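4. Tracking the camera when the hand is full

I'll start with the problem that ate most of my December. Our tracker, Vallska, estimates where the camera on the hand-held gripper is by following corner features from one image to the next. It works nicely with an empty gripper. Put a bottle in it and you've got a big, high-contrast thing planted in the lower middle of the image, full of tiny print and bars, and it moves with the camera. To the tracker, those are the best landmarks it has ever met – sharp, close and perfectly stable – and every one of them says the camera is standing still. 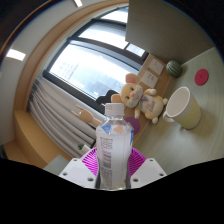
Deepak Rana
Perception software, Vallska tracker

4.1 What the tracker sees

Vallska keeps a budget of 2000 features per image. In my first replays with a held bottle, far too many of them went to the label and to the ribs of the gripper fingers, which have the same problem (they're slats, and slats are corner-detector candy). The room had to make do with whatever was left. The rest of the math was fine! It was just being fed the wrong points.

The fingers are easy. They sit in a known place, so a fixed mask covers them, plus a margin for how far they flex. The held object is harder, as I don't want to keep a separate mask for everything somebody might pick up. Clear plastic makes it worse. Through the shoulder of a bottle you can get background texture, bent by the plastic, and those points move with neither the hand nor the room.

Roll was my other headache. People turn their wrists a lot, and the object turns right along with them, so it stays upright in the image while the whole desk tips over. An early version of our masking used a floor-is-down prior borrowed from Flilix, our mobile base code. You can guess how that went.
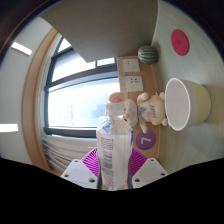
Figure 4. Rolled view with a bottle held in the gripper. The bottle is upright in the image; the desk, the plush toy and the window are turned sideways.

4.2 Sorting points by who they move with

So I dropped the prior and let the motion decide. For each short window of images, we fit 2 motion models: one for points that stay put relative to the gripper, and one for points that stay put in the world. Each feature votes for whichever explains it better. Points that fit neither (reflections, mostly, and the stuff seen through plastic) get thrown out for that window and may try again in the next one.

The window is 16 images long. Shorter than that and a slow hand fools it, as the two models look nearly the same when nothing is moving much. For that case there's a gate on the gyro: if the hand is close to still, we don't reassign anybody, and every feature keeps its last label.

I also weight world points by how spread out they are. A desk with a plush mouse, some wall sockets and a disc with a number on it is a gift, with lots of small distinct things at a modest distance. A big bright window is much less fun. The glass is nearly white, and whatever shows up through it is faint and far away, so it helps with rotation and does next to nothing for translation.

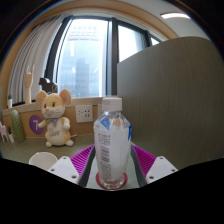 4.3 Running it live

All of this has to keep up with the camera at 60 images a second, and the first version didn't come close. Profiling in Bednárik, our replay tool, showed the voting itself was cheap. The cost was in refitting both models from scratch every time the window slid forward. I now start each fit from the previous answer and only do a full refit when too many points change sides. That cut the time per image to roughly half.

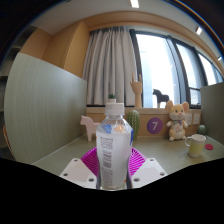
The full refit still causes a small hiccup when an object is first grasped, as a whole patch of world points becomes gripper points within a few images. I tried triggering it early from the finger opening, but light touches set it off too. For now the hiccup stays, and the pose output is flagged as uncertain until the refit finishes, so the planner knows to wait for a good pose before using it.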